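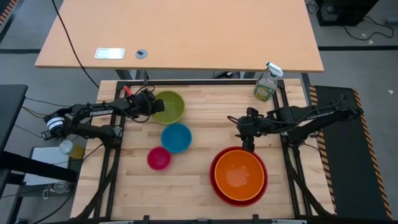

Frequently Asked Questions
Kenance Dish Lending, 2301 Guerreiro Street
Page last updated 5/10/19

We get a lot of the same questions by phone and at the counter, and we love talking with people, but we know that sometimes you just want to find out at eleven at night whether you can borrow a stack of bowls for a birthday party. So here are the answers, as best we can give them. If yours isn't on the page, please do call!

What do you lend?
Plates, bowls, cups, pitchers, serving spoons, salad sets, a few big soup pots and more cake stands than we have shelves for. Most of it is the sort of thing you'd want for a picnic, a school lunch, a baby shower or a family reunion. We don't lend silverware with sharp knives in it, and we don't lend tablecloths anymore - the washing and ironing got away from us and we had to let them go.

Do I have to be a member?
For small loans, no. Anyone with a local address can borrow up to 20 pieces at a time. If you need more than that, or if you find yourself coming in every month, a household membership is $9 a year and it lets you reserve ahead, which makes a real difference when graduation parties start up and everybody in Hundeck wants pitchers on the same afternoon.

How long can I keep things?
One week is the usual loan. If your party gets rained out and you need to hang on to everything for another try, call us before the week is up and we'll nearly always say yes, so long as another family hasn't reserved the same set.

Can I choose my colors?
You can certainly ask! We keep the plastic bowls in mixed colors and most people take them mixed, which looks cheerful on a long table and saves everyone a lot of sorting. If you have your heart set on a single color, put it in the notes when you reserve and we'll do what we can. We can't promise a full matching set for a big crowd. The plain white plates are your best bet if matching matters to you.
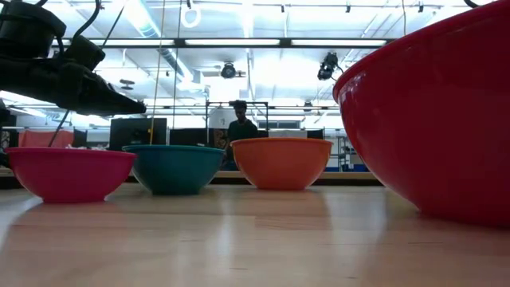 A few plastic bowls on the table, with hot pink at the far left.

Are the plastic bowls all right for hot food?
We ask that you use them for cold or room-temperature food: chips, fruit, pasta salad, popcorn, that sort of thing. For chili or soup, borrow the stoneware. It's heavy to carry, so bring a sturdy box and maybe a friend. Please don't put any of the plastic in a microwave, even for a few seconds to soften butter. We've lost some very nice bowls to butter.

Do I need to wash everything before I bring it back?
Yes, please. Warm water, dish soap and a soft sponge are all you need. Scouring pads leave scratches that hold on to tomato sauce forever. We wash everything again ourselves before it goes back on the shelf, so you don't have to worry about whether the last family did a good job, but it's a great help when things come in clean, and dry if you can manage it. Wet bowls stick together when they're stacked, and then we spend a good part of the morning prying them apart.

What if I break something or lose it?
It happens to all of us. Tell us when you return the rest and we'll look up the replacement cost on the card, which for most pieces is less than a cup of coffee. The Ronda serving platters are the exception. Those came to us as a gift, they can't be replaced, and we ask for a deposit before they go out the door. You'll get it back in full when the platters come home.

Can you help me figure out how much to borrow?
Gladly. People tend to borrow too many plates and not enough serving bowls. If you're putting out snacks, it's nice to have a separate bowl for each kind and a spare for pits and peels and wrappers. Think about refills, too. A smaller bowl that gets filled up twice stays fresher-looking than a huge one that sits half empty all afternoon. If you tell us how many guests you expect and what you're serving, we'll make up a list with you over the phone.

Do you deliver?
I'm afraid not. There's a loading space beside the side door, and if you call from your car we can bring the boxes out to you. In October the side door is closed for painting, so please come around to the front that month.

I have some dishes to donate. Will you take them?
Maybe! We're happy to have sets of six or more in good shape, and we can always use pitchers. Chipped pieces we have to turn away, and we're full up on mugs - really very full. Please call before you load up the trunk, as we'd hate for you to make the trip for nothing.

Who do I call?
Ask for Martim Cordeiro at extension 2258. He handles the reservations and knows where everything is kept. If he's away from the desk, leave your name, the date of your party and a number where he can reach you in the evening.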